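Jonatan Sjögren had told his sister the arms would be clearing tables by July. On Sunday, April 17, 2022, they were still learning about pens.

The workshop in Pondville was shared, so he had the white table until eight. He called the left arm Delonix and the right one Forsberg, and typed both names into the log.

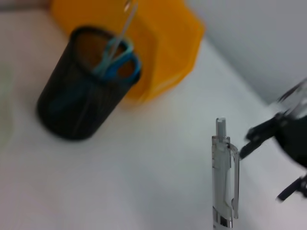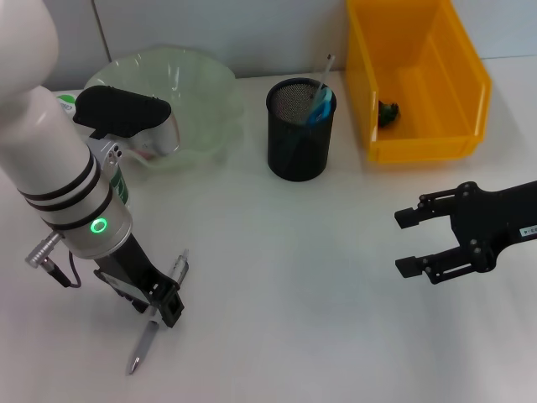
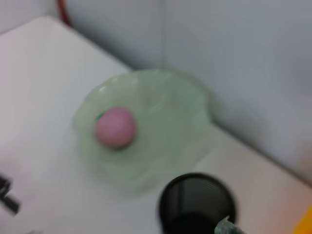
He stopped the program and changed one number, the closing speed, from 3000 to something lower. Then he ran it again and sat with his hands in his lap.

"Is it meant to be that slow?" asked the woman from the next bench.

"For now," he said.

She pulled up a stool. They watched until eight, and then she helped him coil the cables.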